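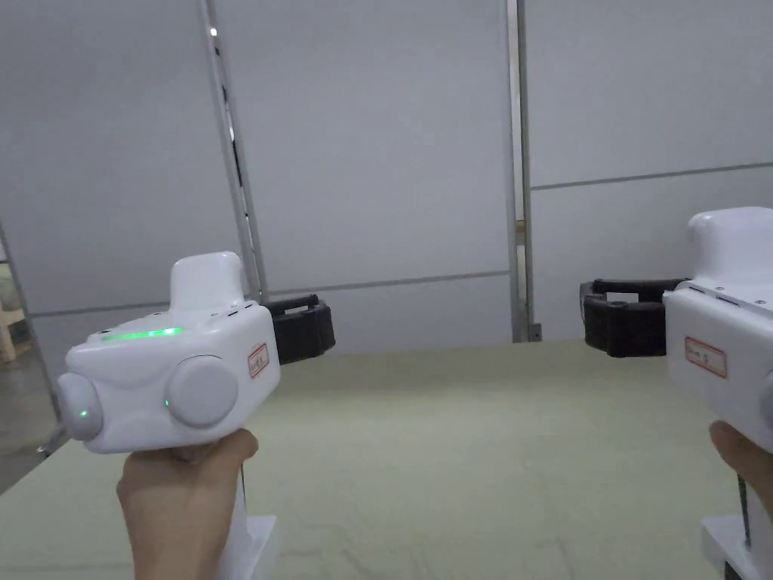 Home | Projects | Courses | Reports | Contact

December -- Chávez, Mobile Devices Group

How Phone Launch Rumors Compare With the Final Product: Term Report

1. Background

Phone makers rarely announce a new model all at once. Names, camera details and prices leak out over weeks, and tech sites publish them as they come in. Our group wanted to know how often those early reports match what goes on sale. We picked one mid-range phone, the Grolent 5, and followed its coverage from the first leak to the day it reached stores.

We chose this phone because all of us could read the sites that covered it and because the maker, Trindov, posts full spec sheets. Two other phones were considered and dropped. One was delayed past the end of the term, and the other was sold in only one country.

2. Method

We collected 84 articles and posts. Each one had to make at least one claim that could be checked later, such as battery size, screen refresh rate or price. Opinion pieces with no claims were left out. Reposts of the same story were kept only if they added something new.

Every claim went into a shared spreadsheet with the site name, the date and the exact wording. After the phone came out, we marked each claim as correct, wrong or too vague to check. Two members marked every row separately, then compared. Where they disagreed, a third member decided.

We also gave each article a source type: certification filing, store listing, case maker, or unnamed person. Some articles used more than one type, so they appear in more than one group.

The spreadsheet was kept on the Ganelwood lab server. We lost part of one evening's work when two people sorted the same sheet at the same time, and after that we locked the sheet during entry.

3. Results

The 84 articles gave us 380 claims. Of these, 27 were too vague to check. A typical one said the phone would have "better battery life," with no number and no model to compare it to.

Claims based on certification filings held up best. Charging speed and network bands were nearly always right. Case makers were reliable on the size of the phone and the position of the buttons, but they had little to say about anything else.

Price was the weakest area. Most early prices were too low, and several sites took a price from one region and converted it without adding tax. Colors were also poor. The green version was reported many times and was never sold.

Camera claims were mixed. The number of lenses was reported correctly from early on, but the main sensor was named wrong by most sites until the week of the launch. Many of those articles linked back to the same single post, so one mistake was counted many times -- we talk about this below.

4. Problems

Counting repeated mistakes as separate claims makes some topics look worse than they are. We thought about merging them but could not agree on a rule for when two claims are the same. The numbers in this report are not merged.

Some sites edited old articles after the launch. We had saved copies of most of them but not all, and we only began saving copies in the second week.

One phone is a small sample. A flagship model with more press attention might give a different picture.

5. Next steps

The spring group will get our spreadsheet and the marking rules. We suggest they save every page on the first day and follow at least two phones from different makers. They should also settle the rule on repeated claims before they start marking.

We use cookies to remember your settings on this site. Accept | Manage settings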